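Packing for the lake, finally

So we're off to Jemholm again in December, which everyone tells me is the wrong month for a lake, and I don't care one bit! Eight of us in a cabin with 6 beds (yes, I've done the math, and yes, Yiğit Yaman has already called the couch). Last year I brought so much stuff I couldn't see out the back window the whole drive up, so this time I'm being strict.

Clothes were easy. Two sweaters, the ugly hat, wool socks, more wool socks. Then I got to the towels and cloths, and that ate up my whole evening.

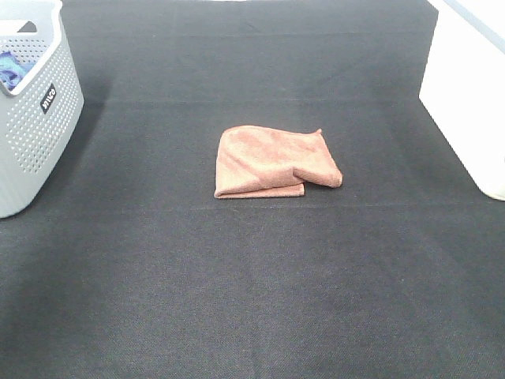
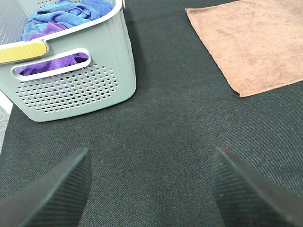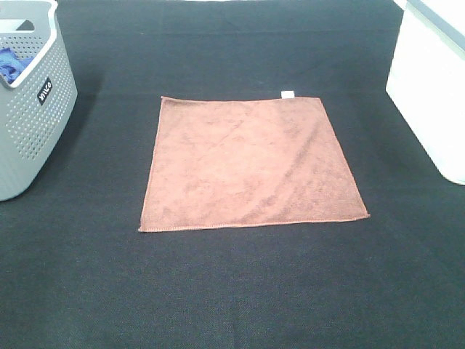 Getting there

We're taking the old road through Kalldale instead of the highway. It adds 30 minutes, but there's a bakery that does cardamom buns the size of your face, and I've been thinking about them since last winter. If you go, get there before 8 in the morning or you'll be stuck with plain rolls (still good, just not the same).

Snow tires are on. The playlist is a mess, mostly because Yiğit keeps adding polka. I'll post about the cabin once we're back, and somebody please remind me to bring matches.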